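Gripper notebook, Gusard room, August
Pair 2, both hands

Started a little after 9:30. The left gripper of pair 2 has been closing late since the Koubek runs, so I finally blocked out a morning for it. You squeeze, nothing happens for a hair, and then the jaw jumps. You hardly feel it on a big object, but on anything with a thin rim you bump it before you've got hold of it.

Took the trigger linkage apart first. The return spring was fine (I'd been so sure it was the spring!) and so was the pin. What I did find was a lot of gray fluff packed in behind the slider, plus a set screw that had backed out by most of a turn. Cleaned the channel with a dry brush, put a tiny dot of the blue threadlocker on the screw, closed it up again. Please don't oil the slider. I did that back in the Imberg days and it picked up dirt twice as fast.

Then 50 open-close cycles on the bench with the jaw empty, just listening. One click at cycle 6 and then clean all the way through, so I moved over to the big dark table with the tray.
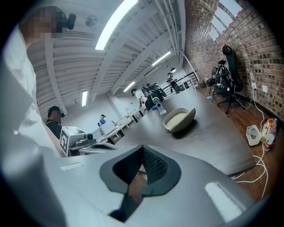 Width calibration next. Full open, full closed, then the Zeltov gauge block in between, and I write down what the software thinks it's seeing. The left one read 2 mm wide on the block before I touched anything. After the rebuild and a fresh zero it sits right on the number, and it stayed there when I power cycled it. The right one hadn't drifted, so I left it alone apart from wiping the marker.

About that - wipe the markers with a dry microfiber, never the alcohol wipes. The print goes shiny, and then tracking drops out whenever you tilt it toward a ceiling light. We've lost one set of markers that way already and I'm not printing more this month.

Second half of the check is moving both hands together, slowly, out over the table and back, and watching for the two tracks to slide apart on the screen. I did another 50 cycles this way, this time loaded. The tracks stayed together except for one short wobble when I turned my back to the table, and I'm putting that down to me moving too fast. Will repeat it after lunch if I get the room. 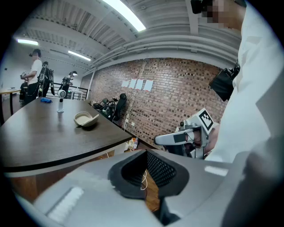

Still to do

Order spare set screws, same length. We're down to the last bag and I keep borrowing from it for the Zeltov mount.

Check the mesh lining in the left opening for a loose edge. Felt like it was lifting when I ran a thumb over it, might be nothing.

Copy the new zero into the pair 2 config on the other machine too. Last time I forgot and spent an afternoon chasing a fault that wasn't there.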